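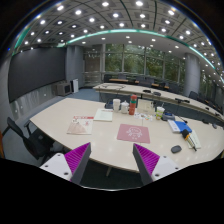
Chapter 8
Compliant Fingers and the Hand-Held Gripper

8.1 Scope of the build

Chapters 6 and 7 dealt with rigid jaws. A rigid jaw is simple to model and easy to cut on a home machine, but it makes contact along a line or at a few points, and it relies on clamping force to hold the work. This chapter covers the second gripper in the series, the Flastum, which is held in the hand and carries a camera looking out past the fingers. It was laid out to be built on a kitchen bench or in a shared workshop with a drill press, a small printer and ordinary hand tools.

Each finger has two parts: a rigid mounting block and a ribbed pad. In the build shown at the head of the chapter the blocks are white and the pads magenta, with a dark grey edging. Colour has no bearing on performance, although a strong colour makes the fingers easier to separate from the background when the video is processed in Chapter 11.

8.2 Why the pads are ribbed

A plain flat pad will slide on a glossy surface once the side load exceeds the available friction. Fine parallel ribs deform individually, so that contact is shared over more of the pad when the object is curved or slightly out of square. The ribs also give the pad a preferred direction of bending, and the builder must decide on that direction before printing.

Letay Beyene's workshop notes on the Feyisa, an earlier gripper with smooth pads, record a set of 75 trial lifts using office and kitchen articles. Of these, 18 ended in a drop, most of them with lidded cups. The notes were revised on 7/1/25 to recommend ribbed pads for all new builds, and that recommendation is followed here.

8.3 Choosing a test area

A long meeting table is a good place for first trials. It is flat, it is at a comfortable height, and it tends to collect objects that differ in stiffness and mass. A paper cup, a tall thermos bottle, a tape dispenser, a computer mouse and a thin pen make very different demands on the same pair of fingers. The paper cup sets the upper limit on closing force. The pen tests whether the tips meet.

Lighting needs some attention. Ceiling downlights reflected in a polished tabletop can saturate parts of the image, and a wall of windows behind the work will affect the automatic exposure – lock the exposure where the camera allows it.

8.4 Before you start

You will need the following:

Two mounting blocks, drilled
One left and one right pad, ribbed
Machine screws to suit the blocks
The Stostance trigger handle from Chapter 7
A camera bracket
A steel rule and a small square

Fit the pads to the blocks before fitting the blocks to the handle. Check that the fingers mirror each other when viewed from behind, and that neither tip leads the other as they close. Any error at the block is magnified at the tip. Correct it with shims, and leave the pad material uncut.

The pads are a wearing part. Inspect the ribs at intervals of 3000 closing cycles and replace both pads together. A new pad paired with a worn one will pull the object to one side.

Section 8.5 begins with the mounting blocks.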